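3. Collecting Demonstrations by Remote Control

3.1 Setup

All demonstrations in this study were given in simulation by a person steering the arm from a desk. We chose remote control over hand guiding for a plain reason: in a simulator there is no arm to take hold of. The operator moves a six-axis hand controller, and the simulated arm follows with the gripper pose as its target. One button opens and closes the fingers. A second button, the clutch, freezes the target so that the operator can bring the hand back to a comfortable position without moving the arm.

Scenes are built with Tullberg, our in-house scene generator. It places a table, a robot base and a set of loose objects, then lets everything settle under gravity before control is handed over. The operator receives a short written instruction naming one object and a goal. Objects that play no part in the instruction stay on the table as clutter. We did not remove clutter that made a grasp awkward, provided that the named object could be reached.

Three views are saved with every demonstration: a wide view of the table, a view from the wrist, and a second outside view from another side. Figure 2 gives one sample of each for a spring-handling task.
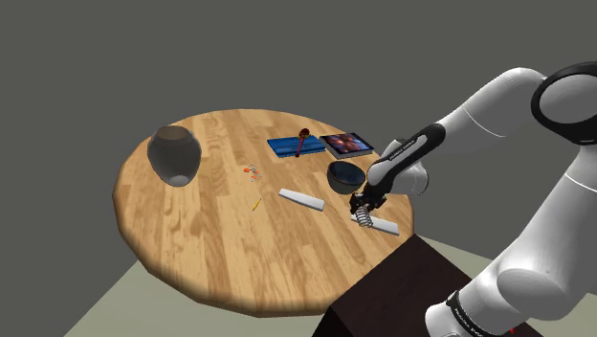
Clutter matters more for remote control than for hand guiding. A person who guides an arm by hand sees the table directly and feels contact through the links. Our operators had neither, and had to judge clearance from rendered views alone. The gripper in Figure 2(a) is a case in point: the spring hangs from the fingers just above a white bar, with a dark bowl immediately beside the hand. Moving the spring toward the middle of the table from such a pose calls for a lift before any sideways motion. Operators who skipped the lift tended to push the neighboring object, and the push then became part of the recorded demonstration. We kept these recordings but gave them a contact tag, so that a training run can include or exclude them.

3.2 What the operator sees

Early trials used the wide view alone. Operators could bring the gripper near the target without trouble, but the last stage before closing the fingers was slow, with many small corrections along the viewing direction. Adding the wrist view shortened this stage. The wrist camera moves with the gripper, so the fingers keep nearly the same place on the screen while the table appears to shift behind them. New operators found this confusing at first — several steered in the wrong direction when the hand was rotated — and we therefore added a practice period before any data were kept. 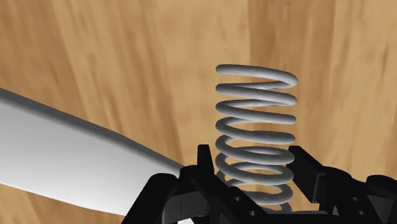

Thin and open objects are the main reason for keeping the wrist view in the training data as well as on the operator's screen. A policy that sees only the wide view must infer the grasp from a small patch of pixels, and for a narrow part the difference between a good grasp and a near miss may be lost in that patch. Seen from the wrist, as in Figure 2(b), the coils of the spring stand between the two fingers, and the gap on either side can be judged directly. The same view also has a clear weakness. The lower coils are partly hidden by the gripper hardware, so the point where the fingers meet the wire is the part of the object that is seen least well. We did not correct for this in rendering, for instance by making the fingers transparent, as no such option exists on a physical arm.

Figure 2. Sample views from the spring-handling task: (a) wide view of the table, (b) wrist view, (c) second outside view. The views are not matched in time.

3.3 Recording and trimming

Controller input, joint positions, finger opening and all three views are written by Birholm, the logging layer of our control stack. Each stream keeps its own clock stamps, and alignment is done after the session. We first tried to align streams while recording. This caused short stalls in the display, and the operators reacted to the stalls by pausing, which left flat stretches in the motion that had nothing to do with the task.

Two kinds of idle time remain after alignment. The first comes from the clutch. While it is held, the target is frozen and the arm stands still, although the operator's hand is moving. These spans are cut in full. The second kind is hesitation, where the clutch is free and the operator simply waits. Short hesitations before a grasp are kept, as they often come with small useful corrections. Any wait longer than 2 seconds with no change in finger opening is cut down to a single step.

Demonstrations were limited to 45 seconds of recorded time before trimming. Attempts that ran over the limit were stopped and not saved. After trimming and a manual check, 579 demonstrations were left for the spring-handling task.

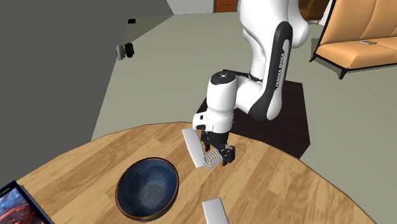
The manual check was done by a person other than the operator, using the outside views first and the wrist view only in doubtful cases. The checker answered one question: was the written instruction carried out by the end of the recording? Style was not graded. Slow or roundabout demonstrations passed if the goal was met, and fast ones failed if the object was dropped at the end. We considered a finer scale but found that two checkers rarely agreed on anything beyond the plain yes or no.

3.4 Use in training

The trimmed demonstrations are split by scene, so that no object layout appears in both the training part and the held-out part. Splitting by demonstration would have been simpler, but several layouts were used more than once, and a policy could then score well by repeating a path it had already seen. The base policy, Dolby, was trained on the resulting set for 4,000 update steps with all three views as input. A second policy, Shawky, uses the same network and the same number of steps but receives the wrist view only. Neither policy is given the controller input. Both predict the gripper target directly, together with the finger command, and so the clutch leaves no trace in what they learn.

Results for the two policies are reported separately for demonstrations with and without the contact tag in Section 4.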